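紅茶の定期便「プリルヌス」について、よく届く質問と答えをまとめました。長いので、急いでいる方は見出しだけ拾ってください。急いでいる方がなぜ紅茶の定期便に申し込もうとしているのかは、問わないことにします。

## お申し込みの前に

### 何が届くのですか

月に一度、ティーバッグ40個入りの箱がひとつ届きます。中身は5種類で、8個ずつです。割り切れる数にしたのは、初期の箱が5種類36個で、「なぜアールグレイだけ4個なのか」という問い合わせにひと冬悩まされたためです。

### 茶葉だけの便はありますか

ありません。以前はありました。茶葉を買う方は急須もポットも茶こしもお持ちで、温度計までお持ちで、そして私どもより紅茶に詳しい。お問い合わせ欄がほとんど添削欄になってしまったので、便ごと畳みました。茶葉がお好きな方には、お近くの専門店をおすすめします。

### 種類は選べますか

次の三つのコースから選べます。箱の中の一種類だけを増やしたり減らしたりはできません。

- **ニスタード**：朝向けの濃いめ。牛乳に負けません。
- **アグベコ**：香りの軽いもの中心。何も入れずに飲む方に。
- **ブリステティコ**：果物や花の香りをつけたもの。好き嫌いが分かれます。社内でも分かれています。

迷ったらニスタードをどうぞ。迷わずブリステティコを選ぶ方には、特に申し上げることはありません。そのままお進みください。

### コースの名前に意味はありますか

ありません。商標の調査で引っかからなかった名前を上から順に使いました。「アグベコとはどの地方の茶園ですか」とよく聞かれますが、地図を探しても茶園は出てきません。

### 単品で試せますか

5個入りのお試し袋があります。一袋400円、送料込みです。コースごとに一袋ずつ、お一人さま一回まで。お名前の漢字を変えて二回目を頼まれる方がときどきいらっしゃいますが、住所が同じですのでわかります。

## 淹れ方について

### 何分蒸らせばいいですか

ニスタードは4分、アグベコは3分、ブリステティコは5分です。袋の裏にも書いてありますが、袋の裏は捨てたあとに読みたくなるものなので、ここにも書いておきます。

### 時間を過ぎてしまいました

飲めます。渋いだけです。牛乳を足すと、たいていは最初からそうするつもりだったような味になります。アグベコで過ぎた場合は少し残念なことになりますので、お湯で割ってください。

### カップにふたは必要ですか

あったほうが香りが残ります。専用のものはいりません。小皿で足ります。当店でも陶器のふたを販売していますが、小皿で足ります。

### 電子レンジで淹れてもいいですか

おすすめしていません。禁止もしていません。水とティーバッグを一緒に入れて温めるのだけはやめてください。金具は使っていませんが、吹きこぼれの掃除は想像以上に手間です。

### 一つのティーバッグで二杯淹れられますか

ニスタードなら、二杯続けてであればなんとか。朝に使ったものを夕方まで取っておくのはやめてください。湿った茶葉は傷みます。「小皿の上で乾かしておいたのですが」というご相談もいただきますが、答えは同じです。

### 冷たくして飲みたいです

水1リットルにアグベコを4個入れて、冷蔵庫でひと晩置いてください。翌朝には必ず引き上げます。入れたまま三日目に突入した方から「味が変わった」とのお便りがありましたが、変わります。

### ひもがほどけてカップに沈みます

注ぐ前に、ひもを持ち手に一度くぐらせてください。それでも沈むときはスプーンですくってください。ひもを長くしてほしいというご要望は毎年あり、毎年検討しています。長くすると今度は箱の中でからまるので、毎年同じところで話が終わります。

## 使い終わったあと

### ティーバッグはそのまま捨てられますか

お住まいの自治体の決まりに従ってください。袋は紙、ひもは綿です。タグも紙ですが、色刷りなので、堆肥にする場合は外してください。

### 堆肥にするときのコツはありますか

水気を絞り、ひもを外し、袋を破って中身を出します。袋のまま埋めても土にはなりますが、時間がかかります。掘り返した春先に、去年のアグベコと目が合うことになります。

ひもは一個ずつその場で外すのが楽です。ためてからまとめてやろうとすると、ひも同士がからんで、一つ引くと全部ついてきます。まとめてやる場合は、下から手で受けて、上のひもを指先でつまんで一本ずつ抜いてください。力まかせに引くと袋のほうが先に破れて、台が茶葉だらけになります。

### 脱臭に使えると聞きました

よく乾かしたものを靴箱に入れておく方は多いようです。効き目のほどは保証いたしかねます。少なくとも靴箱が少し紅茶くさくなることは保証できます。乾ききっていないものを入れるとカビます。靴もカビます。

### 布を染められますか

淡い茶色に染まります。使用済みのものをたくさん煮出して、布を浸けてください。仕上がりは「上品な生成り」か「お茶をこぼした布」のどちらかで、その境目は説明が難しいです。大事な布の前に、どうでもいい布でお試しください。

## お届けとお支払い

### いつ届きますか

毎月10日ごろに発送します。ポストに入る厚さですので、受け取りのために家にいる必要はありません。5月だけは連休の都合で遅れることがあります。毎年遅れているので、もう予定どおりと言っていいのかもしれません。

### 飲みきれずに箱がたまっています

マイページから「お休み」を選べます。最長で三か月です。解約ではないので気が楽だと好評ですが、三か月後に何事もなかったように箱が届き、驚かれる方もいらっしゃいます。再開の一週間前にメールをお送りしますので、読んでください。

### 解約したいのですが

マイページの下のほうに「解約」というボタンがあります。隠してはいません。押すと確認が一度だけ出ます。引き止めの割引も、悲しそうな急須の絵も出ません。理由の記入欄は任意です。これまででいちばん多い理由は「コーヒーに戻った」で、こちらとしても返す言葉がありません。

### 会員番号の2102というのは、会員が2102人いるという意味ですか

いいえ。番号は100番から始めました。最初の会員の方に1番とお伝えするのが、少し心細かったためです。それに、解約された方の番号は使い回しておりません。

### 贈り物にできますか

できます。お届け先を別にして、回数を一回、三回、六回から選んでください。金額のわかるものは同封しません。メッセージカードは60字までです。61字目から先は印刷されず、そこで文が終わります。「いつもありがとう。これからも」で終わったカードが一度ありました。意味は通じたそうです。

### 箱がつぶれて届きました

中のティーバッグが破れていれば交換します。写真を添えてお問い合わせ欄からお送りください。箱だけがつぶれている場合は、申し訳ありませんがそのままお飲みください。味は同じです。

### ここにない質問はどこに送ればいいですか

マイページのお問い合わせ欄へどうぞ。返事は平日の10時から16時のあいだにお送りしています。15時台は休憩で紅茶を飲んでいることが多く、少し遅くなります。
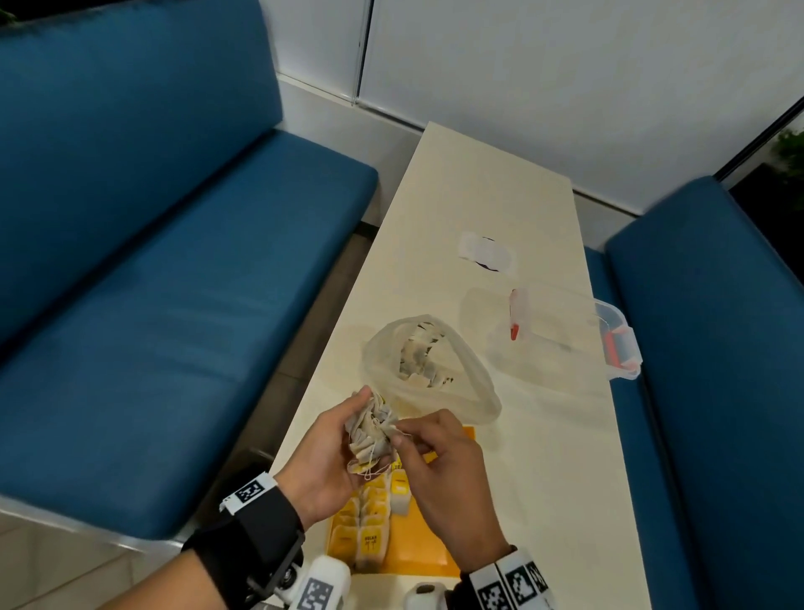 また、同じ質問が三度届いたら、このページに載せることにしています。「三度目なので載せてください」というご連絡は一度目として数えます。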